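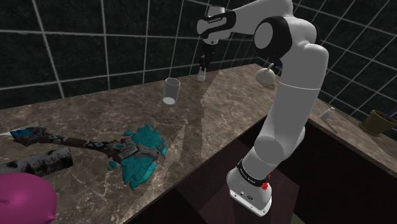 Bridum's audio rooms are finally open to everyone

If you've been waiting for a reason to poke around Bridum again, this month gave us a good one. The audio rooms that spent all winter in testing are now switched on for every account, free or paid, and I have lost more evenings to them than I should admit in a newsletter.

The short version: anybody can open a room, up to 8 people can hold the mic at once, and the listening side tops out at 3000. You don't need a follower count to host, and you don't need the phone app either. I ran my first one from a five-year-old laptop in a browser tab and it held up fine (the fan did sound like a hair dryer, sorry to the folks who were there!).

What I like best is the queue. On Tevlow, where a lot of us used to do this, raising your hand meant hoping the host happened to scroll past your name. Bridum puts hands in the order they went up, and everyone in the room can see the order. It's such a small thing, and it changed the whole mood of our April chat about moving old forum archives. People waited their turn. People who never talk, talked.

Recording is off by default. If the host turns it on, a red banner goes across the top and every speaker has to tap to agree before their mic comes back. Saved rooms stay up for 38 days and then they're gone, so download anything you want to keep. I already missed one I wanted, the Skonville local history night, and I'm still sore about it.

A few rough spots. Captions are English only for now and they get lost when two people talk over each other. Blocking works in rooms, but a person you've blocked can still see the room title on your page, and I'd love to see that fixed soon. Search is pretty bad too. I typed in the exact name of a room I was sitting in and got six results, none of them mine.

If you're still mostly on Ntuli, good news there as well: room links posted on Ntuli now open straight to the listening page, with no account wall. You only have to sign in if you want to speak.

Our own room is open the first week of every month at 7 p.m., and the next one is all about leaving a big site without losing your people. Bring your stories, bring your export file horror shows, or just come and listen while you do the dishes. The link goes out by email an hour before we start.

Questions or tips? Reply to this newsletter | Unsubscribe | All rights reserved | Back to top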